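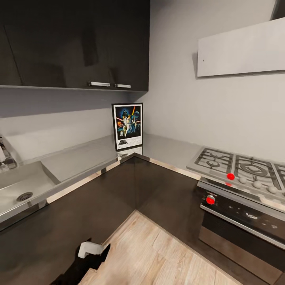 The corner kitchen in our simulator, gripper parked low by the base cabinets. Yes, Darth Vader stays.

I promised a few of you a write-up of our house rules for simulated kitchens, and then March ate me alive, so you're getting it in April 2025 instead. Sorry! I've got coffee and a free afternoon, so let's go.

Some background if you're new. I build and babysit practice kitchens for a little project called Plovon. The robot learns chores in them before it ever gets near a real stove. We've logged 3,315 runs so far, and for a long stretch every one of us labeled and reset things our own way, which was (how do I put this nicely) a mess. My "upper cabinet" was somebody else's "wall unit," and one poor soul had it down as "shelf."

So the first rule is dull and I love it: one name per thing, written down before the first run. Two handles side by side on the same bank of cabinets, like the silver bars up on the brown ones there? They get "left handle" and "right handle," as seen by someone standing in front of them. Left and right never change, even if the robot comes in at a funny angle. We threw out 917 runs over that one. I'm still a bit sore about it.

Second rule, knobs. Any control that turns on heat is off limits unless the task sheet names it. I don't care that it's a simulation and that no eyebrows can be harmed. Habits carry over! That kitchen has a red knob on the cooktop and another red one on the oven just below, and "turn the red knob" is a terrible instruction in there. You have to say which appliance. Taha El Ouafi caught this while reading through my task sheets and he was very polite about it, which made it worse.

Third: start from the same pose, every time. Arm low, away from the counter edge, nothing in the fingers. If a run starts with the arm already halfway to the sink, it gets tossed, even if it went beautifully afterward. I've argued with people about this and I'm going to keep arguing.

Then there's clutter. My own taste is to start with a clear counter and add things slowly, up to 20 items for the hard version. But leave something odd in the room from day one, such as a framed Star Wars poster leaning in the corner. Shiny steel counters throw reflections around too, and I want those in early. We had a lovely tidy set called Kan with flat gray everything, and whatever trained on it fell apart in the next kitchen we tried.

Last one, and it's the one people skip. Write down the failures. The sheet I use (I call it the Lelard sheet, long story, old job) has 10 lines for what went wrong and a single line for what went right. Fill in the ten first. "Missed" doesn't count as a note, by the way. Missed what, and on which side?

I still haven't settled how to score a drawer that gets pulled open most of the way. Half a point? Nothing? If your group has a rule for that, leave it in the comments, I'd love to steal it.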